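Open day at the Gustholm laundry

The Gustholm laundry in Orkcombe opens to the public once a year, in August, and I went for the morning session. It takes in linen from hotels, two care homes and a few restaurants. Entry was free but you had to sign up at the library.

Jurgita Navickas, the shift manager, took our group through. Bags come in at the north dock and get weighed before anyone opens them. Restaurant linen is kept apart from bedding the whole way through because of the grease. On a normal day the plant washes 670 bags, and in the summer season it runs a second shift to keep up.

The washers were louder than I expected and we were given earplugs at the door. Navickas explained that most of the cost is heating water, so the last rinse is saved and used for the first wash of the next load. Stains are sorted by hand. Red wine and candle wax go to a separate bench, and anything torn goes to the mending room upstairs, which was closed to visitors. 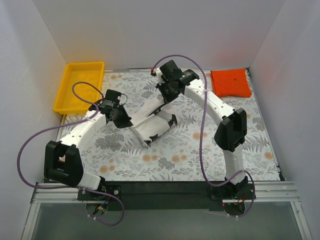
Folding and dispatch

Sheets go through the ironer and come out flat, then two people check them for marks before they are stacked. Towels are folded in thirds and tied in bundles. Caradog Yorath runs dispatch and showed us the route board. The longest run is to Trostus, which leaves at 5 a.m.

Tea was served in the canteen afterward. Parking is on Jarman Street, 100 yards from the gate, and the lot was full by 10.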